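# Fistano closing prices – data card

2 min read

Hello, and thank you for stopping by! Fistano is a small table of daily share prices, put together over a good many evenings for people who want to practise on market data without paying for a feed.

## What you get

There are 505 rows, one for each trading day, and 7 columns: date, open, high, low, close, volume and a notes field (often blank, I'm afraid). The shares are those of Cabral, a copper and zinc producer, and everything is in pence. Days when trading was halted are left out altogether – please don't fill them with zeros, as I once did, or your averages will go very odd indeed.

## Loading it

Any spreadsheet will open the file. If you use Flereo, set the row limit to 500 or more first, as it stops at 400 when left alone and doesn't tell you.

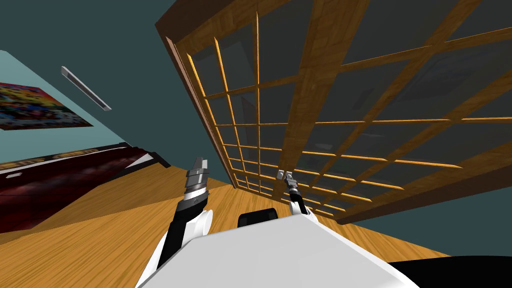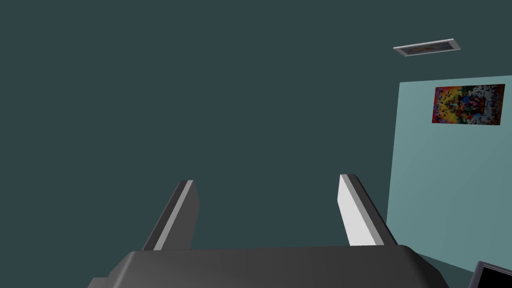
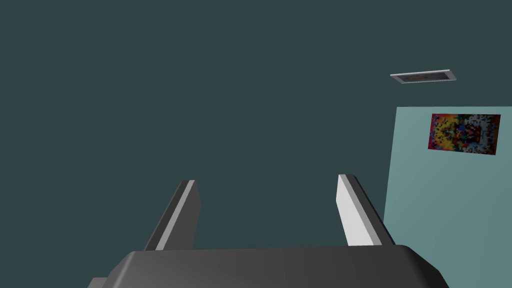
## Known troubles

Volumes before the first June are rounded to the nearest hundred. I copied those from the old Studgate bulletins, which were never very fussy about such things, and I haven't found a better source yet. Dividends are not taken off the closing price either, so do allow for that if you are working out returns.

Last updated May 13, 2022. Corrections are very welcome – just open an issue and give me the date of the row.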